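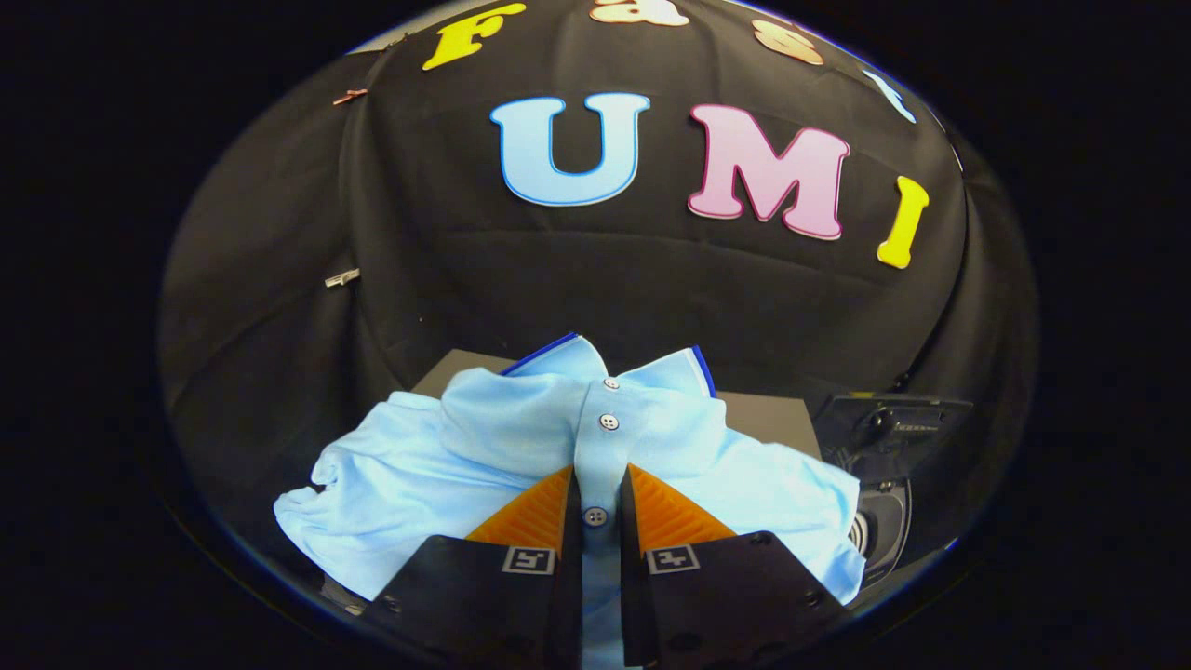
How many buttons should be done up on a polo shirt before it is folded?

Do up the top button and the one at the bottom of the placket, and leave anything between them. The collar then stays in line and the placket doesn't twist.

Larden Linen and Workwear, customer support
Ticket opened by: Delyth Vaughan
Handled by: Milan Van Hecke
Items: Flekton polo shirts, pale blue with navy collar trim (18); Jirkell black backdrop cloth
Site: Hughes Hall, back room
Status: closed

Delyth Vaughan, 9.10
Two problems, and I've put them on one ticket as they came in the same delivery. The shirts look fine out of the bag, but once we fold them ourselves the collars go over to one side and there is a crease straight down the placket by the next morning. The backdrop cloth is up on the wall and has lines running across it from how it was folded. It has been hanging for 2 days and they haven't dropped out.

Milan Van Hecke, 9.40
Thanks Delyth. Shirts first. Are you folding them straight from the dryer or from a line? And are they going into drawers or on a shelf?

Delyth Vaughan, 9.55
Dryer, then they sit in a heap until somebody has time. Shelf, in one pile.

Milan Van Hecke, 10.20
I think the heap is most of it. The Flekton is a knit, so it takes up whatever shape it cools in. Please try this with 8 of the shirts and leave the others as they are, so you can compare.

Take them out while they are still slightly damp. Shake each one by the shoulders. Do up the buttons as above, lay the shirt face down and smooth the back outwards with your hands. Sleeves in, sides in to the middle, then the bottom third up and over once. Turn it face up and stand the collar before it goes on the pile. Make two short piles. The bottom shirts in a tall one get pressed flat.

Don't iron over the buttons. If the placket is already creased, iron it from the inside on a folded towel.

Delyth Vaughan, 14.35
Done with 8. It took longer than I'd like but they look better already. One has a collar that still curls up at the left point.

Milan Van Hecke, 14.50
Damp the underside of that point, press it from the tip in towards the neck, and let it cool before you move it. If you press outwards you push the spare fabric into the tip and it curls again.

Now the backdrop. Can you tell me how it's fixed, and what is on it?

Delyth Vaughan, 15.15
Clips along the top edge, and a couple more down the left side. It goes round the corners of the room. The lettering is on it already, "Fast" at the top and "UMI" in bigger letters underneath, in several colours. I would rather not take the letters off, they took an age to get level.

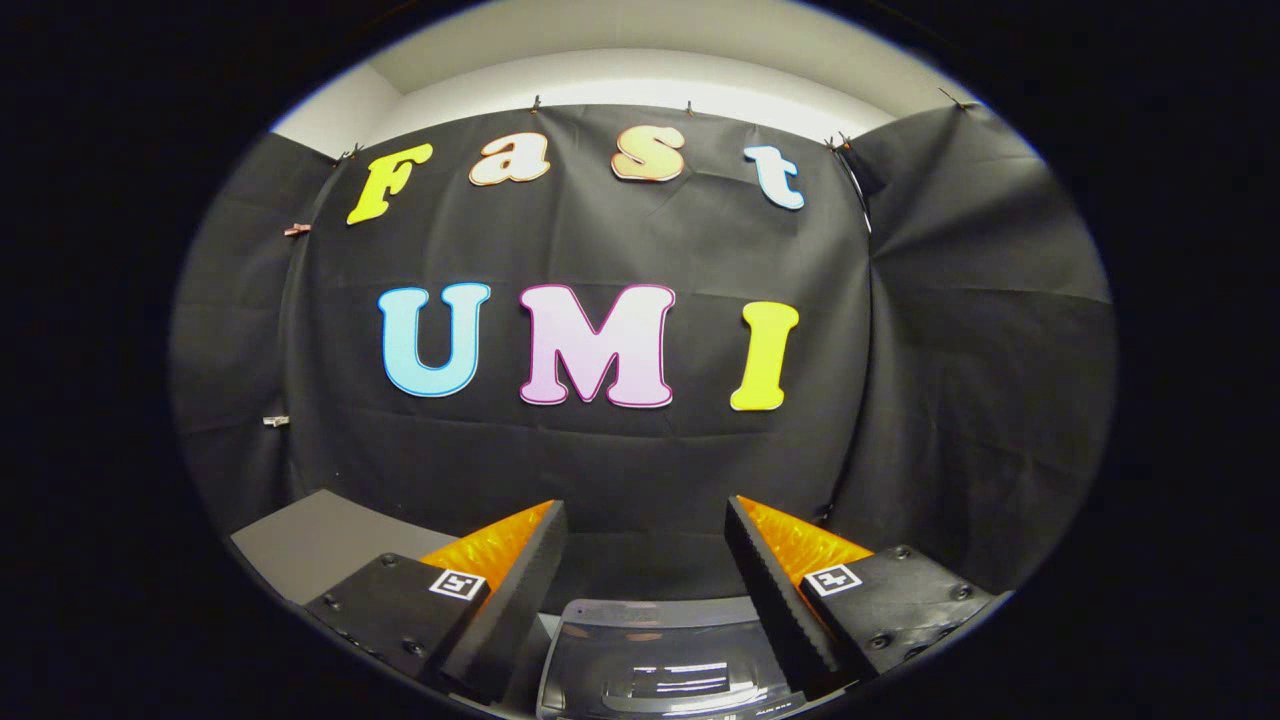

I've had a go at pulling it tight from the bottom but the wrinkles just move somewhere else. We have a hand steamer here, and a step stool. I haven't used the steamer on it in case it leaves marks on the black.

Milan Van Hecke, 15.30
The Jirkell cloth can be steamed. It shouldn't be ironed on the front, as black goes shiny very quickly. Keep the steamer moving and hold it a hand's width off. Start at the top and work down. Test a patch low down in a corner first and leave it 5 minutes.

Keep well away from the letters. I don't know what they are stuck on with, and steam softens a lot of adhesives. If there's a line running behind one, leave it, or do it from the back if you can get behind the cloth.

For the wrinkles, take the top clips off one at a time and put each back after easing the cloth sideways, starting from the middle. Do the side clips last. At the corners give the cloth a bit of slack. It will drag if it's stretched across the angle.

Delyth Vaughan, 17.05
Test patch was fine, no marks. I did the lower part and one side, and re-clipped the top. Some lines are still there between the letters but fainter. Will carry on tomorrow.

Delyth Vaughan, 8.45
Shirts: the 8 are still flat this morning and the other 10 aren't, so I'll redo those. Collar point is down. Backdrop is good enough to leave up. How do I store it afterwards without getting the same lines?

Milan Van Hecke, 9.05
Roll it on a cardboard tube, front side in, with the letters taken off first. If you haven't got a tube, fold it loosely over a rail. I've asked the warehouse to put a tube in with your December order, no charge.

I'll close this now. Reply to the same ticket if the collars go again after the next wash.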